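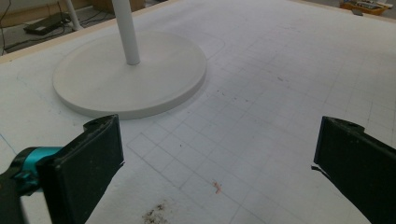
**Category: Meetings / Community Kitchen**

# Grotholm Community Kitchen - November meeting

Chair: Maham Niazi
Minutes: Faisal Pirzada
Started 7:15 p.m. in the side room. Quorum met.

## 1. Minutes of the last meeting

Approved with one change. The soup nights item should have said "every other week" and now does.

## 2. Money

Balance in the checking account is $3000 after the gas bill. The deposit from the Rácz family for the hall supper has cleared. Maham asked whether the insurance renewal comes out this month or next. Faisal to check the letter and report back by email.

The group agreed to keep $508 set aside for the stove repair and not touch it for food.

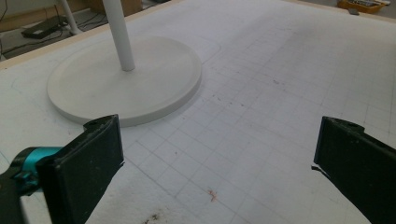
The stove repair itself is still waiting on a part. Gevden said the igniter is on back order and could not give a date. Until it comes, the two back burners stay off and big pots go on the front left. A note is taped to the hood, but people have been missing it, so a larger one will go up by the light switch.

## 3. Soup nights

Turnout has been steady. The lentil went over well and the barley did not - too thick by the end of the evening, and a lot came back. Maham will cut the barley by a third next time and hold back some stock to thin it.

There was a long discussion about bread. The current order arrives at 4 p.m. and is hard by serving time. Options were to move the delivery later or warm the loaves in foil. Grukero can deliver at 5:30 but wants a standing order of 15 loaves. Agreed to try this for two soup nights and then decide.

Labels: containers in the fridge need a name and what is in them. Anything without a label gets thrown out at closing. 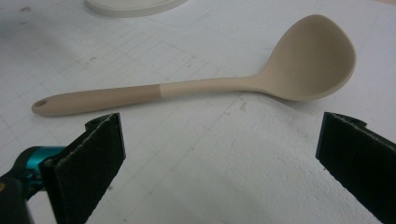 Portions came up again. Some people serve a full scoop and some serve a scoop and a half, and the second pot runs short. From now on it is one full scoop per bowl, with seconds after everyone in line has been served. Children's bowls get half.

## 4. Holiday supper

Menu is squash soup, roast chicken, greens, and rice pudding. The vegetarian main is not settled. Faisal suggested a bean bake, Maham would like stuffed peppers if the price is fair. Left open.

Doors at 5 p.m., food at 6. Sign-up sheet for cooks and dishwashers goes on the board tomorrow. We were short at the sinks last year, so dishes will be split into 2 shifts.

## 5. Other business

- Keys: one back door key is missing. Please check coat pockets.
- The dry store needs sweeping before the flour delivery.
- Aprons go home with whoever wore them last and come back washed.

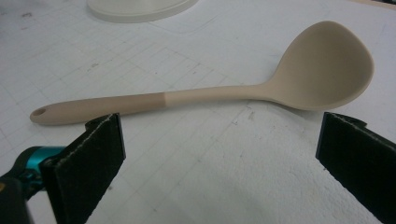
*Beige ladle with a hanging hole in the handle.*

Meeting closed at 8:40 p.m. Next meeting same time, same room. Maham to bring the supper budget.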